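Learning to sleep in a loud street

February 1, 2019

When I moved to Vusby I had looked at the flat two times, both times in the middle of the day. The owner opened the windows to show me the light, and it was so quiet that I heard a spoon fall in the flat of the neighbour. I signed the same week. On my first night, at twenty minutes before five, a lorry came to the bakery across the street, and the driver let down the metal ramp with a sound I can still feel in my teeth.

So I want to write about noise, and about sleep, and about what I have tried in these 17 months. I am not a doctor. I am a bookkeeper who was tired.

The first thing I tried was earplugs. I bought the yellow foam ones from the pharmacy, 200 in a box, which I thought would be for the rest of my life. For a week they were wonderful. Then my ears began to itch, and also I discovered that I am a person who lies awake listening if something is wrong, and with the earplugs I was listening even harder. I heard my own heart. I heard my jaw. One morning I did not hear the alarm and arrived at work at half past ten, and my colleague Friederike Ruppert had told everybody I was at the dentist. I have thanked her for this many times.

After the earplugs I tried the wax ones, which are better, but they pull out small hairs. Then I tried to sleep in the other room, which looks to the courtyard. The courtyard has no bakery. It has the air machine of the restaurant, which stops at midnight, and it has pigeons, which do not stop. I carried the mattress there in August and I carried it back two weeks later, down the same narrow corridor, and scratched the wall both times.

My mother said that I should complain. In her village people complain about a dog and the dog is moved. I did go down to the bakery once, at a decent hour, with my sentences prepared on paper. The woman there listened very politely and gave me a poppy seed roll. She said the driver was at the beginning of his round and had Sindisier and two other places to reach before seven, and if he came later to her he would come later to all. What could I say to this? I ate the roll on the stairs. It was still warm and I was annoyed that it was so good.

I then had the idea of the windows. In my flat they are old, double, with the little hooks, and when the wind is from the river the curtain moves although everything is closed. A man from Hollmann came to measure and he wrote down 1,710 for the bedroom only, without the painting. The owner did not want to pay and I understand her a little, and I did not want to pay for windows that belong to another person. What I did instead was to buy rubber strip and press it in all the gaps on a wet Sunday afternoon — no, it was not even difficult, it took three hours and a lot of tea. I would recommend this before anything else. It does not take away the ramp, but it takes away the voices, the bicycles and most of the rain. You must clean the wood first with a bit of spirit or the strip will fall down by itself in the night, and then you have a new noise.

The heavy curtain I am less sure about. Friederike swears by hers. Mine is thick and dark red and it made the room like a theatre, and the noise was the same. But I slept later in summer, so it is perhaps good for the light.

What helped me most is a bit embarrassing to write. I stopped going to bed at ten. I had read somewhere that a tired person should go to bed early, so I lay there at ten, waiting to be asleep before the lorry, and I counted how many hours were still left. Seven and a half. Six. Five and a bit. By the time the ramp came down I had often not slept more than two hours, and of course I said that it was the ramp. Now I go at half past eleven, sometimes at midnight, and I fall in like a stone. I also put the clock in the drawer. On most mornings I do hear the lorry, I think "ah, bread", and I turn on the other side.

In the last hour before bed I do nothing useful. I iron, or I look out of the kitchen window, or I play something slow on the computer with the sound off. I had the news in this hour before, and it was a mistake. 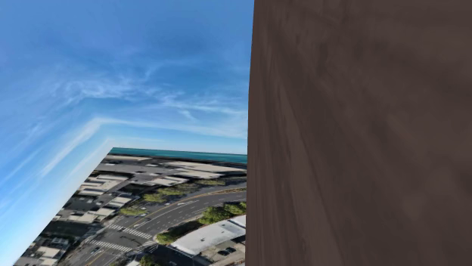
Henrik Seidel wrote to me after my last post that he lived for nine years above a tram stop in Stoltar, and that he only began to sleep badly when he moved to the countryside. The silence woke him, he said, and then every little crack in the roof was an event. He now runs a small fan the whole night, also in winter, turned to the wall so that he does not get a stiff neck. He asked me if I had tried this.

I had not, so I borrowed one. It is an interesting feeling, a bit like sleeping on a ferry. The fan does not cover the ramp, for this it would have to be the size of a door, but the sound before and after becomes softer, the engine and the driver whistling. I used it for two weeks and I will maybe keep it, if the friend forgets to ask for it. The first nights I was cold on my feet. Henrik also writes that one should not choose a fan which turns left and right, as the click at the end of each turn will drive you mad by the third night. Mine turns, but it has a button against it.

Some of you asked if I will move. I looked at one flat near the park in December, very nice, with new windows and a lift. I went there at five in the morning, in my big coat, and stood across the street for half an hour to listen. It was completely still. Then at half past five a man came out with a small dog and the dog barked at me without a break until I went away. The rent was also too high. I walked home, and as I came into my street the bakery had its lights on, so I bought two rolls and had breakfast before it was day.

Next time I will write about the neighbour and her piano, which I have left out here because she reads this blog and I would like to speak with her first.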